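ok whiteboard people. small thread bc three of you asked about boards in my DMs and I'm not typing it out three times

background: cleared out the back room at Undach in January, two beige tables, gray walls, no wall space I'm allowed to drill. so I've been using small boards flat on the table. planning, grocery math, doodles, all of it

it's the thin black frame kind. light, slides around a bit, fine. paid $37 which I thought was a lot until Ekua told me what she paid for the glass one ($174!!)

red marker is the problem child. black comes off w/ a sleeve. red just moves around and goes cloudy on you

wiping with something blue and soft now, one of those little wads. small passes, press, don't scrub

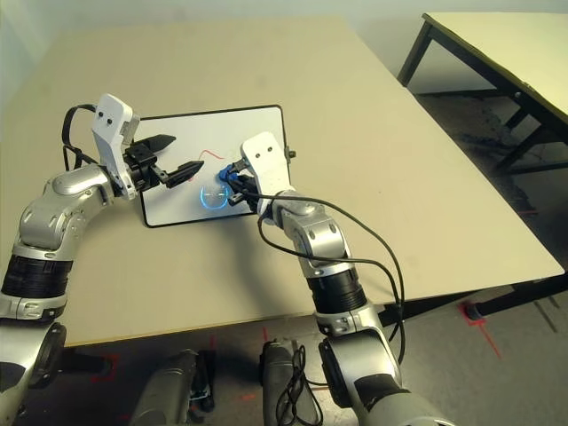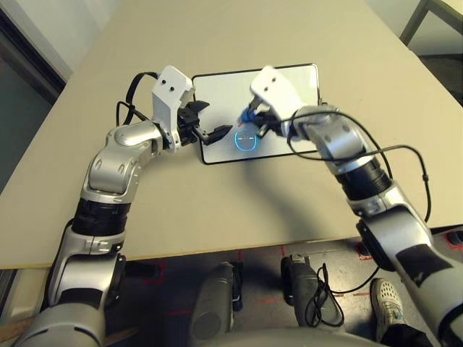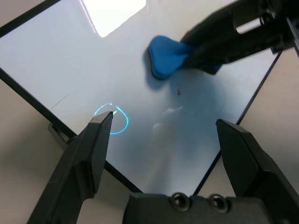
stuff I've learned so far, no order

wipe same day. a line left over the weekend is a diffrent animal

paper towel = no. leaves fluff in the frame edge and then you're picking at it with a fingernail during a call

if it's gone hazy go over it w/ a barely damp cloth, then a dry one. let it sit a min before you write again or the marker skips

drawing over old red with fresh black and wiping both does work, tried it twice. smells awful tho, open a window

glare: flat board under a ceiling light is annoying, you get a big white patch right where you want to read. turn the board a bit or move your chair. I turn the board

got the Stillar spray too. it's ok? streaky if you use more than one squirt. the Akuvura one I haven't tried, Ekua swears by it but she also cleans her glasses with her scarf so

someone asked how long before the surface is shot. no idea. my last one went around 59 weeks and by then it was scratched to bits, that was me putting mugs on it

don't put mugs on it

also cap your markers. store them lying down. I have said this to everyone in my house

will try the Akuvura stuff next week and add on here. if you've got a trick for red specks that stay behind after wiping pls reply, I keep finding them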